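Selix Open Day, Toledo
September 18, 2022

I drove up to Toledo for the open day at Selix, which works on software for household robots. I run the laundry and housekeeping side of a small hotel, and I wanted to know if a machine could take over any of the bedrooms yet. The short answer is no, but I learned more than I expected.

The tour started in the Mostard building, where the engineers do most of their testing on screen. They build bedrooms in simulation and let the control program, called Miro, practice in them. Each room gets different walls, floors and furniture, so the program can't just memorize one place. There were 16 rooms in the set we were shown, and Miro had gone through 1,000 practice runs in August.

Beds are the hard part. A blanket never lies the same way twice, and anything left on top of the sheet has to be dealt with before the covers can be straightened. A desk is easier because it is flat and stays put.
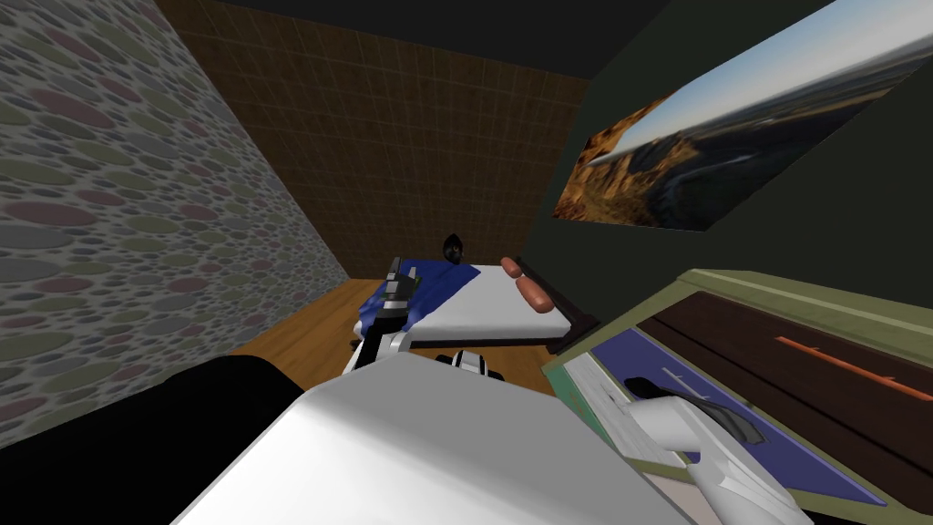
I asked about speed. One of my staff can strip and make a bed in a few minutes. Miro was given 190 seconds just to pull a blanket square, and it used nearly all of them. Flat objects gave it trouble too. Picking a sheet of paper off a desk took several tries in the run I watched.

The guide did not oversell it. Passing 100 tests in simulation says little about a real room with a real quilt, she said, and the company has no date for a product -- not even a rough one.

Parking is free behind the building. The coffee was fine, and the tour ran long, so leave the whole afternoon open if you go.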